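Treloar Spirits Program
Progress report to the Covirbridge Small Producers Fund
Reporting period: January to April
Work package 2: Bottled cocktail with fresh ginger

1. Status

The work package is on schedule for recipe development and one month behind for shelf testing. The reason for the delay is given in section 4. Spending is within the approved budget and no transfer between cost lines is requested. 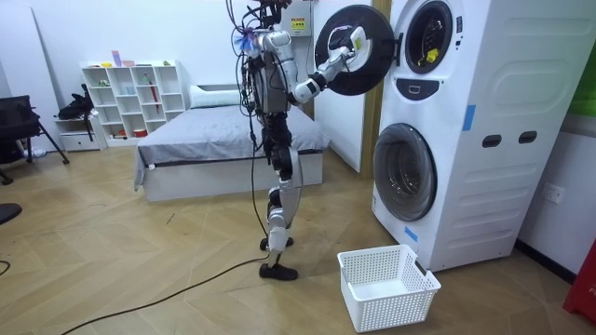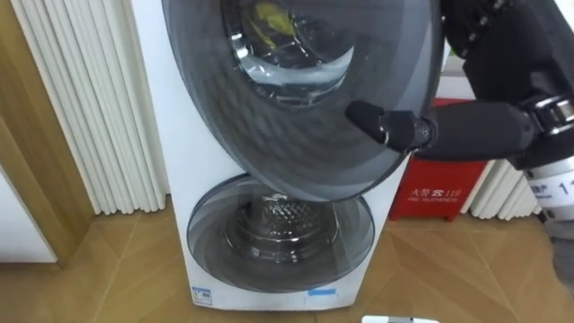
In its comments on the last report, Covirbridge asked whether the ginger flavor could be held steady without a bought-in extract, and said that the second payment would depend on a clear answer. The same comments asked for the sugar level to be stated in each trial, and for the tasting results to be reported even where they were poor.

The answer to the first point is yes, with limits. Fresh ginger juice can be used if it is pressed cold, left to settle overnight and drawn off the starch before blending. Juice used on the day of pressing left a gray layer at the bottom of the bottle in every trial. The other two points are covered below.

2. Recipe trials

The base is the Treloar rye vodka at bottling strength, with lime, ginger, a light honey syrup and water. Three versions were carried forward from the previous period:

Version A: fresh lime juice, fresh ginger juice
Version B: lime peel spirit with citric and malic acid, fresh ginger juice
Version C: lime peel spirit with citric and malic acid, ginger steeped in vodka

Version A was dropped in February. It was the best of the three on the day it was made, but the lime turned flat and slightly bitter within 10 days, even when kept cold. Filtering slowed the change and did not stop it.

Version B is the lead recipe. The peel spirit gives the smell of lime and the acids give the bite, so neither depends on juice that goes off. Malic acid was raised twice during the period, as the first blend tasted sharp at the front and empty afterward. Sugar is 11 grams per 100 milliliters. A sweeter blend was tried and hid the ginger.

Version C is stable and easy to make, but the steeped ginger is woody and has little heat. It is being kept as a fallback. Sugar is the same as in Version B, which allows the two to be compared directly.

3. Tasting

Blind tastings were held at Skundeck, the partner bar, at 3 p.m. before opening. Each version was served two ways: straight from a chilled bottle, and shaken with ice and strained.

Version B was preferred over Version C in both forms. The gap was smaller when shaken, and the bar staff put this down to the extra water softening the woody note in C. Comments on B were mostly good on aroma and mixed on heat. Several tasters found the ginger too mild for a drink sold under that name. One batch of B was marked down heavily for a soapy note, traced to peel that had been left in the spirit too long. Steeping time has now been fixed at 24 hours and the peel is weighed without pith.

Version A was not included, having been dropped before the first session.

4. Shelf testing

Bottles of B and C are held at Trostix in three conditions: refrigerated, at room temperature in the dark, and at room temperature in daylight. Samples are opened every two weeks and checked for color, haze, acidity and taste.

The start was late as the first closures did not seal well against the bottle neck. Bottles laid on their side wept at the cap. The supplier replaced the liner, the test set was refilled from a new batch, and no leaks have been found in the replacement set.

Results so far are as follows. Refrigerated bottles show no change in either version. In the dark at room temperature, B has a faint haze that clears on shaking. In daylight, B has lost most of its ginger heat and has darkened. C has darkened slightly. Clear glass is therefore ruled out for B unless it is sold in a carton, and quotes for amber glass have been requested.

5. Planned run

The pilot run remains set at 3000 bottles, single serve. Ginger pressing is the slowest step. The present hand press cannot supply that volume within a useful time, and renting a larger press is the only item in the plan not yet priced. Label text is drafted and waits on the final strength figure.

6. Next period

Raise ginger juice in Version B in small steps and repeat the haze check at each step.
Complete shelf testing in amber glass.
Hold two further tastings at Skundeck, one with the drink served over ice in a short glass.
Obtain a price for press rental.
Decide between B and C before the label text goes to print.

7. Open points for the fund

Amber glass may cost more than the clear bottle in the approved budget. If the quotes confirm this, a change request will be sent before any order is placed. The shelf test will end one month after the date in the original plan, and written consent to the new end date is requested with this report.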